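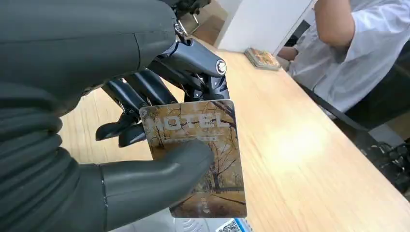

The Wednesday tour at Rostia started at the card bench, where Vever, their grasp planner, gets its hardest homework. Cards are thin, shiny and rude to depth sensors. Our guide said planning one pinch grasp takes 19 milliseconds. Explaining the 611 settings behind it took considerably longer.
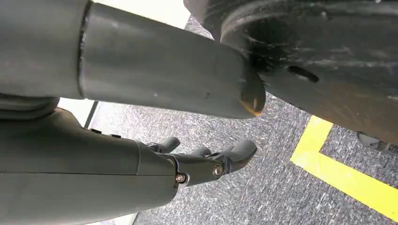

Manalo, the collision checker, got its own talk. It treats the robot's arms as obstacles to each other, a view I've held of my own since childhood. Sendonard replays logs in grey and orange, and crashed twice. Coffee was at 2.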